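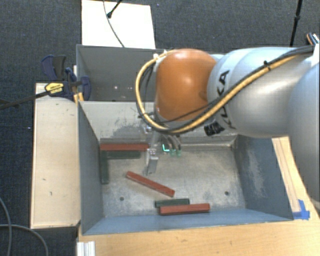

Review: Drumum job search planner, paper edition, by Lutura

I bought this planner in the second month after my graduation, when I had sent many applications and could no longer remember which company had answered me and which had not. I have used it every working day until now, so I think I can give a fair opinion.

The planner has 212 pages and a soft cover. The first part is for your own facts: schools, grades, former jobs, people who agreed to speak for you. After this come 100 application sheets, one for each position. Every sheet has a line for the date, the name of the contact person, the salary they offered if they wrote it, and a large space for notes from the interview. At the back there are model letters and a chapter with advice, which is signed by Bernadette Kasprzak.

The application sheets are the best part. When the firm Malhotra called me on the phone without warning, I could open the correct page and see which letter I had sent to them. Before, I would have been silent for a long moment. I also like that there is a box for "answer received" with enough room to write the real words of the answer. Reading four refusals one after another is not pleasant, but I noticed that two of them gave the same reason, my missing driver's license, and I have now started the lessons.

The advice chapter is weaker. It supposes that the reader has an uncle or a former professor who can open a door. Many of us do not have such a person. My friend Jeptoo Nyamweya borrowed the planner for a weekend and she was quite angry at the page called "Use Your Circle." There is also nothing about employers who ask for three years of experience for a beginner's position, and this is the question every graduate I know is asking.

The model letters are correct but stiff. I copied one of them completely and got no reply. When I wrote with my own sentences, I was invited, although my grammar was surely worse.

The paper is thin, and a gel pen goes through to the other side. Please use a ballpoint or a pencil. The binding is still good.

I would give it four stars out of five for the sheets and two for the advice. If you already keep a tidy notebook, you can save your money.

Posted 21/07/2019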